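Fitted Sheets and Mattress Depth: Frequently Asked Questions
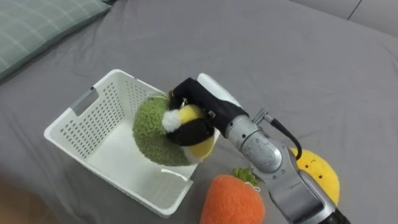

Jean Jardine

What does the depth figure on the package mean?
It is the height of the side panel, measured from the top seam to the elastic. It is not the depth of the mattress the sheet is made for. Allow 2 inches of side panel for the tuck underneath.

How do I measure my mattress?
Strip the bed, including any topper you take off at night. Hold a straight board flat across the top so that it extends past the edge, then measure from the board down to the bottom seam. A tape pressed against the side follows the curve and reads high. Add the topper if you sleep on one.

My sheet fit when it was new. Why does it pull off now?
Cotton shrinks most in the first few washes. The Skesberg percale is cut oversize to allow for 4 percent shrinkage at a warm wash. High dryer heat takes it past that. Worn elastic causes the same symptom: if the hem no longer springs back when stretched by hand, the elastic is finished and the panel depth is irrelevant.

Does a looser sheet wear out faster?
Yes, on the top panel. Loose fabric folds under the sleeper and rubs along the same lines, and pilling begins there. Blends pill more than plain cotton.

Which is smoother, Skesberg or Drurkholm?
Drurkholm is a sateen and feels smoother. It also snags more easily. Skesberg is a plain weave, crisper, and creases more after drying. Both use the same hem elastic.

Can I replace the elastic?
On sheets with a sewn casing, yes. Open the casing at one corner seam, pin the new elastic to the old, and draw it through. On sheets where the elastic is stitched directly to the hem, the stitching has to be unpicked first.

Are these sheets suitable for adjustable beds?
Only with corner straps. Fit the sheet with the bed flat, then raise the head end and check both upper corners.

Page revised 29 May 2023.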